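Print this page | E-mail this article

Inside the Gumstead Sessions open day

The Gumstead building opened its doors for one day in December and let people walk through all of it, from the vocal booths on the ground floor to the workshops at the back. I went because three of the last mixtapes I bought were recorded there and I wanted to hear how the rooms sounded without a finished track in the way.

Sternham is not a place most people connect with rap. The train from the city takes long enough that half the carriage was asleep by the time we got in, and the walk from the station goes past a carpet warehouse and a closed pub. Gumstead is on the corner after that. It used to be offices. The sign is small and I went past it once.

Doors were at 11 in the morning. There was a queue, mostly teenagers with a couple of parents, and a few older heads in jackets from tours that finished years ago. Entry was free but you had to put your name down for a booth slot when you got in. There were 16 slots and they went before I reached the desk.

The main live room is bigger than it sounds on record. The walls are treated at one end and left hard at the other, and the engineer on duty showed us the difference by having a lad do the same eight bars in both spots. At the hard end his voice had a slap on it that you would normally add later. A lot of the Sternham crews ask for that end, and once you have heard it you can pick it out on their tapes.

Control room B was the one with the crowd. They had a session open from a local group and played it with the vocals off, then the drums off, then just the ad-libs on their own, which got a laugh. The beat was built on two samples and the rest was played in by hand. Somebody asked what it costs to clear a sample and the answer was long and mostly came down to who owns it. The engineer said they had turned down jobs over it.

Upstairs is the archive. It holds 186 tapes, nearly all of them local, many with handwritten track lists and no dates. Some are radio rips with the adverts left in. You can listen on headphones but not copy anything. I spent longer up here than anywhere else and found a freestyle I had only read about on forums. The sound is bad and the second verse is better than people say. The first is not.

After that the tour goes down the back stairs and through the part of the building let to other tenants. The Wong rehearsal rooms take up one side, and a drummer was in there working on the same fill for the whole time we stood in the corridor.
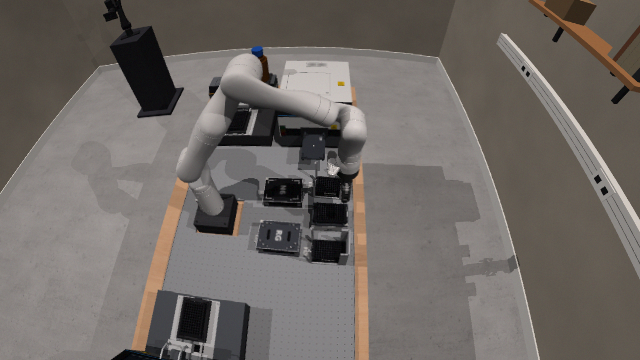

Computer rendering of a robot arm on a worktable.

The talk at 3 was on getting paid. It covered splits, registering songs and what to get in writing before a feature goes out. This was the most useful hour of the day and the worst attended, with a lot of empty chairs at the front. The advice was to agree the split before anyone leaves the studio, and to write it down even if it is on a phone.

The day ended with an open mic in the live room. Roughly 5 of the acts were worth hearing again. One pair had clearly been rapping together since school and finished each other's lines without looking up. The sound was too loud for the room and the host kept cutting people off early, which annoyed some of them.

Tea was a pound and the toilets are on the first floor only. There is no parking. The next open day had not been fixed when I left, but there is a list at the desk you can add your name to.

Print this page | E-mail this article

We use cookies to improve your visit to this site. By continuing to browse you agree to our use of cookies.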